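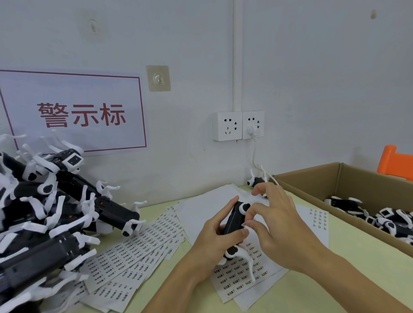 Learning Two-Handed Assembly from Worker-View Video
Interim report to the Jollmont Fund
Hunwood project, second reporting period
Submitted by Prukico

Summary

The Hunwood project studies whether a two-armed robot can learn the handling of small molded products from video recorded at the level of a worker's head, with no motion sensors on the hands and no special fixtures on the bench. During this period the project completed its first full collection at the Cuadros packing site, finished the method for dividing recordings into steps, and ran the first comparison on the robot.

The collection now holds 497 usable recordings. The comparison was favorable on the regrasping step and inconclusive on label placement. Work on hidden fingertips, which the first report listed as a risk, is behind the plan and is discussed in section 4. No change to the total budget is requested. A change to the order of two work items is requested in section 6.

1. Work at the Cuadros site

Collection was moved from the Prukico laboratory to Cuadros at the start of the period. The laboratory recordings made earlier had two weaknesses. The bench was too tidy, and the people performing the task were research staff who had practiced a single way of doing it. Both led to models that looked better in testing than they were.

The task recorded at Cuadros is the preparation of a small black-and-white toy for packing. The toy has a black body, curved white legs and rounded white hubs. The worker takes one from a tangled pile at the left of the table, frees it from its neighbors, turns it until the place for the label is accessible, checks and adjusts the leg joints, applies a small printed label from a sheet, and lays the toy in a cardboard box at the right. The label sheets overlap one another on the tabletop, and much of the handling takes place directly over them.

This task was chosen over the two others named in the proposal for the following reasons. The legs end in hooks and fins that catch on one another, so taking one toy from the pile is itself a problem worth studying. The body is too narrow to be held and worked on with the same hand. The surface below the hands is covered in fine print, which is a hard background for any method that depends on visual tracking.

Workers were asked to work as they normally would. The written instructions used in the laboratory were withdrawn after the first session, when it was found that they made people slow down and hold the toy out toward the camera. The table layout was left to each worker. As a result the position of the pile, the sheets and the box differs between sessions, and the collection is more useful for it.

All participants gave written consent. Faces do not appear in the retained material. Recordings in which a screen or personal item could be read were removed before transfer to Prukico.

2. Dividing the recordings into steps

The proposal described a plan to mark the start and end of every action by hand. That plan was dropped in favor of a method that marks changes in contact. A boundary is placed whenever a hand takes hold of the toy, lets go of it, or changes which part of it is held. The boundaries are proposed by a model and corrected by an annotator.

Nine step types are now in use. They are: reach to pile, free from pile, lift to working position, support from below, adjust joint, turn, peel label, place label, and lay in box. Earlier drafts included a separate "inspect" step. Annotators could not agree on when it began or ended, and it was merged into "turn."

The "adjust joint" step deserves a note. One hand supports the toy with the thumb pressed on the black body, and the index finger and thumb of the other hand pinch near one of the round joints. The force applied cannot be read from video. What can be read is where the fingers are placed and which hand is holding the toy steady, and the step is described in those terms alone. The robot's own force limit governs the rest.

Agreement between annotators improved once the written guide included short clips of borderline cases. Most remaining disagreement concerns the moment of release in the box, when the worker's hand often stays beside the toy after the grip has opened.

3. Robot comparison

The robot used is the two-arm bench unit described in the first report, fitted with the narrow padded fingers bought in January. Two versions of the controller were compared on one portion of the task, which begins with a toy already separated from the pile and ends when it is held with the label side up and the hanging leg clear of the table.

The first version was trained on robot demonstrations only. The second was trained on the same demonstrations together with the step-divided recordings from Cuadros. Each version was given 20 trials with the same set of starting positions. Test toys were replaced when a leg became loose, and the order of the trials was mixed so that neither version received the more worn toys.

The version trained with the Cuadros recordings completed most of its trials. The version trained on robot demonstrations alone completed nine. The main difference was in the change of grip. The demonstration-only version tended to release the supporting hand before the second hand had closed on the body, and the toy then rotated around whichever leg was still held. The combined version kept the support hand in place longer, which matches what the workers do.

These results should be read with care. The test was small, one model of toy was used, and the person resetting the bench knew which version was running. A repeat with a separate operator is planned before any result is submitted for publication.

Label placement was also attempted. Neither version performed well enough for a comparison to mean anything. Labels folded onto the padded fingers in a large share of attempts, and the failure appears to be one of hardware. The team tried a harder pad material and saw less folding but more dropped toys.

4. Difficulties

Hidden fingertips. When the far hand passes behind the toy, the fingertips are lost from view and the hand model guesses. The guesses are smooth and look believable, and for that reason they were not caught at once. A group of early training runs used them and had to be repeated. Frames of this type are now marked, and the controller ignores finger position in them while still using wrist position. This is a stopgap. The proposal called for a learned confidence estimate by the end of this period, and it is not ready.

Repeated parts. All the toys in the pile look alike. The tracker regularly transfers from the toy in hand to one still in the pile, most often during "free from pile," when several sets of legs are moving together. Restarting the tracker at each contact boundary removed most of these errors. The cases that remain are being corrected manually.

Pile behavior. The simulation built in the first period treats the legs as rigid. Freeing a toy in practice depends on slight bending of the legs, and the simulated pile locks together in ways that the real one does not. The team does not recommend further spending on the simulation in its present form.

Site access. Collection was interrupted once when Cuadros had an urgent shipment and needed the full packing area. The lost sessions were made up later in the same period.

5. Data handling and release

Raw recordings are stored on the Prukico server under the access rules agreed with Cuadros. Processed material consists of the step boundaries, hand positions and reduced-size video. Cuadros has agreed in principle to the release of the processed material for research use, subject to review of any clip in which customer packaging can be identified. That review has begun.

The annotation guide is complete and can be shared with Jollmont on request. It will be released with the data.

6. Requested change to the work plan

The plan places label handling ahead of pile separation. Prukico asks to reverse this order. Label handling now depends on a new finger design, and the supplier's lead time would leave the research staff waiting on parts. Pile separation can begin at once with the present hardware and with recordings already in hand. The funds set aside for simulation would be moved to the finger design. The final delivery month is unchanged.

A written decision from Jollmont is requested before the finger order is placed.

7. Work planned for the next period

The repeat of the regrasping comparison will be carried out with a separate operator and with a second product from the Cuadros range. The second product has not been settled. The preferred choice has a rounded body with no free legs, and would show whether the benefit found here depends on the shape of the present toy.

Pile separation trials will begin with small piles arranged by hand and move to piles tipped out of the box. The measure will be whether a single toy is lifted clear without others attached. Damage to legs will be logged separately.

The confidence estimate for hidden fingertips will be completed and tested against recordings from a second, side-mounted camera. A short side-camera session has been agreed with Cuadros for this purpose, and it will be used only for testing.

8. Budget position

Spending on staff is in line with the plan. Spending on annotation is above plan, owing to the repeated training runs and the manual tracker corrections described in section 4. Travel is below plan, as the Cuadros sessions were grouped into longer visits. The two differences offset each other within the limits that the grant terms allow. The detailed statement is supplied as a separate attachment.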